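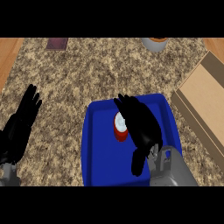

About Jandura

Jandura is a shared workshop on Stevens Street for people who build robots in their spare time. Hatem Bouazza started it in June with a bench, a bandsaw and a two-armed robot he had been putting together in his garage. Zineb Mahrous joined a few weeks later and wrote most of the control software.

We rent 400 square feet at the back of the Rutness building, Unit 701. There is room for 2 large builds at a time, plus shelves for smaller ones. Members get a key, a bin for parts and time on the printers. You buy your own motors.

The main build is called Akex. It has gray forearms and black hands with jointed fingers, and the job we are working on is plain kitchen work: reach for a can in a tray, pick it up, put it somewhere else. We try each motion in simulation first, on a granite counter with a blue tray and a red can, and only then on the arms in the shop. Zineb has logged over 4,000 simulated runs so far. The right hand does most of the reaching. Getting the left hand to help is the next job — the wrist code still needs work.

Not everyone here works on Akex. Other members have built a plant waterer, a camera slider and a garage door opener that texts you. If it moves on its own and fits through the door, you can build it here.

The shop is open to members every day and to visitors on Tuesday evenings from 6 to 9. Wear closed shoes. Parking is behind the building, and the loading door sticks, so push hard. To ask about a bench, stop by on a Tuesday or leave a note in our mailbox by the front entrance.

Page last updated 10/25/22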